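Nach Auffahrunfall: Werkstatt will Vorschaden gesehen haben, wer muss was beweisen?

Gefragt von Katia Marras
Kategorie: Verkehr & Unfall

Mir ist im November auf der Landstraße kurz vor dem Kreisel jemand hinten aufgefahren. Ich stand, der andere hat zu spät gebremst. Polizei war da, die Schuldfrage ist laut Protokoll klar. Verletzt wurde niemand, ich hatte nur zwei Tage Nackenschmerzen und war damit nicht beim Arzt.

Jetzt schreibt mir die gegnerische Versicherung, dass sie 904 Euro von der Rechnung abzieht. Die Werkstatt Jaramillo habe bei der Demontage einen älteren Schaden am Querträger gefunden. Ich habe den Wagen vor drei Jahren gebraucht gekauft und weiß von nichts. Im Kaufvertrag steht "unfallfrei". Muss ich den Abzug hinnehmen? Und sollte ich wegen dem Nacken noch zum Arzt, obwohl es wieder weg ist? 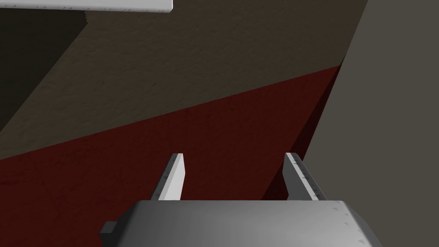
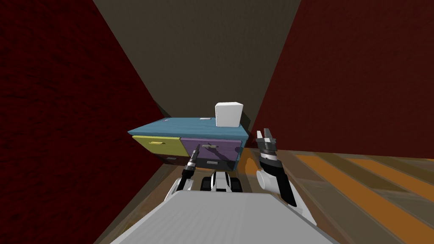
Antworten

Rocío Sánchez

Einfach hinnehmen würde ich das nicht. Lass dir zuerst schriftlich geben, worauf sich der Abzug stützt, also den Prüfbericht und die Fotos von der Demontage. Oft steht dort nur ein Satz ohne Begründung.

Grundsätzlich musst du als Geschädigte den Schaden nachweisen, auch die Abgrenzung zu einem Vorschaden an derselben Stelle. Dass du ihn nicht kanntest, hilft dir etwas, reicht aber allein nicht immer. Bei klarer Haftung zahlt die Gegenseite in der Regel auch deinen Anwalt, deshalb such dir einen für Verkehrsrecht. Den Kaufvertrag und alte Werkstattrechnungen gleich mitnehmen. Falls der Vorbesitzer erreichbar ist, ruf ihn an.

Bei mir ging es damals um einen Parkschaden, nach dem Brief vom Anwalt kam der Rest nach 27 Tagen.

Gumaro Bermúdez

Bei mir haben sie auch gekürzt, waren aber nur 64 Euro. Hab ich gelassen. Versicherungen machen das immer.

Hazel Szabo

Zum Nacken: Wenn du jetzt keine Beschwerden mehr hast, wird ein Arzt nachträglich kaum etwas feststellen. Schmerzensgeld wird ohne Befund schwierig. Schreib dir trotzdem auf, an welchen Tagen es weh getan hat, und geh hin, falls es wiederkommt.

Zum Abzug sehe ich es wie Rocío. Frag außerdem bei der Werkstatt nach, was dort wirklich festgestellt wurde. Und unterschreib vorher keine Abfindungserklärung.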